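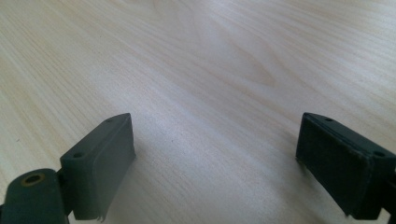 The recall notice for the Pondska smoked trout spread went out to the Clirkberg stores on Thursday a little after four, and the Fiddale store never got it. I'm opening this ticket so we can work out why, and I'm sorry in advance for the length, but I'd rather give you everything now than have you come back to me six times. For anybody new to our setup, the notices are supposed to arrive two ways, as a message on the counter tablet and as a printed sheet that goes on the table in the break room where the morning crew will see it. A sheet of white paper doesn't stand out much on a pale blond wood tabletop like the one up top, with the light coming down bright on it, and I've been asking for colored paper for ages (separate request, I know, I know!). In this case, though, no sheet was printed at Fiddale at all, so the color of the paper is a question for another day.

Priority: High
Area: Product recall notices, store messaging
Status: Open

What happened, as best I can piece it together

The supplier told us that one batch of the spread may have been packed with the wrong label, so the mustard in it isn't listed. That's an allergy matter and we treat those as drop-everything. I entered the recall myself, picked "all stores carrying item," and pressed send. The screen said the notice had gone to 15 stores and I went on to call the warehouse, feeling pretty good about how quick it had been.

The next morning the Fiddale deli counter called to ask about something else entirely, a late bread order, and I happened to mention the trout. They had no idea what I was talking about. They still had tubs out in the cold case! They pulled them while I was on the phone and put up a sign for customers, and they were very gracious about it, but you can imagine how my stomach felt.

Things I tried before writing to you

Resent the notice to Fiddale only. The screen said sent. Nothing came through on the tablet.

Had them restart the tablet and sign in again. They could see last week's notice about the cracked jar lids, so the tablet does get notices in general.

Sent a plain test message, not marked as a recall. That one came through right away, which surprised me.

Sent a test marked as a recall. Nothing.

Checked the printer. It has paper and it printed the shift schedule fine.

Update, same day, after lunch

Thank you for calling back so fast. You asked me to look at the store record for Fiddale, and I think we may have found it. When the Fjeld store closed for remodeling, its deli items were moved over to Fiddale so the customers up that way could still get them. The items moved, but the recall contact on those items still says Fjeld. So the notice has been going faithfully to a dark store with a tablet in a drawer.

I pulled the list of items that moved over and there are around 80 of them. I changed the contact on the trout spread by hand, sent the recall again, and Fiddale had it on the tablet and off the printer in under a minute. Hooray for that, but I don't want to do the rest one at a time if there's a way you can do it on your end.

What I still need from you

Please change the recall contact on all the items that moved from Fjeld to Fiddale, and let me know when it's finished so I can run a test against a few of them.

Please check whether any older recalls went to Fjeld after it closed. I looked and found 4, and I've phoned Fiddale about each one, but my view only goes back to August and I'd feel better if somebody with the full history took a look.

I would also love it if the screen could say "read" and not only "sent." I realize that's a bigger ask and may belong in its own ticket, so feel free to split it off and just send me the new number.

Update, end of day

Fiddale went through the returns bin and the back cooler and all the tubs from the batch are off sale and bagged for pickup. Customers can bring theirs back to any store for a refund, no receipt needed, and the sign at the counter says so. I'm leaving this open until the contacts are changed. I'm at my desk until six, and after that the deli line will ring through to me.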